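4. Planning the Equipment Budget

4.1 What we thought we were buying

When I wrote the first version of our equipment plan, I had one big line in it and a bunch of tiny ones. The big line was a pair of robot arms. The tiny ones were things like table, cables, tubs, tape, and I gave them almost no thought (I think I filled in that part of the spreadsheet during lunch). This section is the story of how that plan changed, and I'm writing it in more detail than most papers would because I wish I'd had something like it to read before we placed our first order.

Our group at Trurkarwood wanted demonstrations of plain two-handed household tasks: opening tubs, putting things into them, taking things out, closing them again. The usual choice is between teleoperating real arms and having a person do the task with hand-held grippers. We had money for one of those done well, or both done badly. Clem Waaka, who looks after purchasing for three labs in our building, asked me a very fair question: how many hours of usable demonstrations would each dollar get us in the first year? I didn't have an answer, so I went and tried to work one out.

4.2 Arms or hand-held grippers

The quote for the arms came from Debnath, and it was a good quote! It covered two arms, two controllers and a mounting frame, with delivery in 12 weeks. What it left out was the power work in the room, the safety inspection, and the second computer we would have needed. Once I added those, the arms took 83 percent of everything we had. That left too little for people, and people are the part of data collection that costs you every single week.

The hand-held route looked very different. We priced a set from Zaten with two grippers, marker plates, cabling and a year of repairs, and the whole thing fit inside what we had set aside for the arm controllers alone. We could put a second station in the plan and still pay operators through the year. The trade-off is that you have no arm to test on, so you are trusting that what you record will carry over later – a real risk, and I come back to it in 4.4. For a first year, though, I was happy to take it.

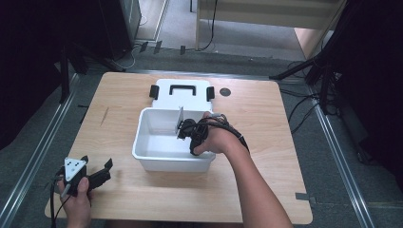 Figure 3. Two-handed tub task with hand-held grippers. One gripper is lowered into the back of the tub beside a thin grey panel; the other is held at the corner of the table.

Cables were the line I got most wrong. I had budgeted for them the way you would for a desk computer, one good cable per device and a spare in a drawer. A gripper that a person swings around all day is another matter, and you can get a feel for it from Figure 3, where the bundle loops from the gripper up over the back of the right hand and along the forearm. Every turn of the wrist is a turn of the cable too. So in the revised plan I moved cables out of "small supplies" and gave them their own line, with replacements ordered alongside the grippers, plus arm straps and a bit of money for strain relief where the cable meets the body. I also priced a wireless option, got very excited about it for an afternoon, and then dropped it when I saw what the batteries would add to the weight in the operator's hand.

4.3 The boring lines

Tables came next. My first plan had one cheap table, and I would now say to pick the table before nearly anything else, since its size decides where the stands go, how far people have to reach, and how much floor you lose. We went with a light wooden top with rounded corners. If you're fitting out more than one station, buy the tables together so the tops match. I learned that from the Rumeo catalog, which dropped the model I liked between our first order and the second (I'm still a little sore about it).

Props deserve real money as well. I used to think of tubs as something you grab at the store on the way in. But a tub with a separate lid and latches gives you several tasks for the price of one, and if you want the same task repeated over a whole year you need the same tub over a whole year. We now buy props by the case and keep 40 of the common ones on the shelf. I set aside shelf space in the plan for them, too, and I'd suggest you do that before somebody else in the building claims the shelf.

Curtains and carpet were the last surprise. Neither one was in my first plan at all. Dark curtains at the sides of the station give you a steadier background, and carpet makes long standing sessions kinder on the feet. Both are cheap, but both had to go through the building office, and that took longer than the gripper order did. My advice is to send those forms in September, or whenever your year starts, and do the fun shopping while you wait.

4.4 What we held back

We kept a reserve for 2 arms in the second year. Clem wanted it written down as a firm commitment with a trigger, and I'm glad we did it that way. The trigger is simple: if the policies trained on hand-held data look reasonable in offline checks, we borrow time on a partner's arms first, and only then buy our own. If they look bad, the reserve goes to more stations and more operator hours.

I do have some doubts about this plan. Borrowed time always turns up at the worst point in the term, and arm prices may well move before we get there. I also haven't found a good way to put a cost on operator comfort – I can price a strap, but I can't price a sore wrist in the fourth hour of a session. For now we cap sessions and treat the lost hours as part of the staffing line. The full set of budget lines, with the old and new shares side by side, is in Appendix B.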